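# Ritska toothbrushes, ten weeks in

I bought the Ritska multipack in July after my dentist, the very patient Trudy Grimshaw, told me (again) that I scrub like I'm cleaning a doorstep. She said soft bristles, small head, stop pressing. So off I went and read far too many reviews.

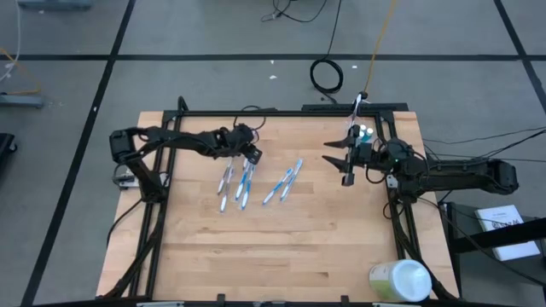

I'd been on a Lellari medium for years and the first few mornings on the Ritska felt like brushing with a paintbrush. I nearly gave up! By week two my gums had stopped complaining, and now the old one feels horrible.

The handle is a bit thin for my liking. My neighbour Nurhan loves it, mind you, and she's got smaller hands. It does go a bit grey at the bottom if you leave it standing in a wet mug — I dry mine and lay it flat on the shelf, and it's been fine.

Bristles: very good. One or two came out in the first week (in my mouth, yuck) and none after that. They splayed at week nine on my first brush, so a touch short of the three months on the box, but I'm heavy-handed, see above.

I paid 59p more per brush than I did for the Lellari. Postage was quick, though the pack came in a box big enough for boots.

I'd buy them again. Four stars, and I'd go to five if they made the handle chunkier. Trudy's next check-up is in the autumn so I'll add a note then.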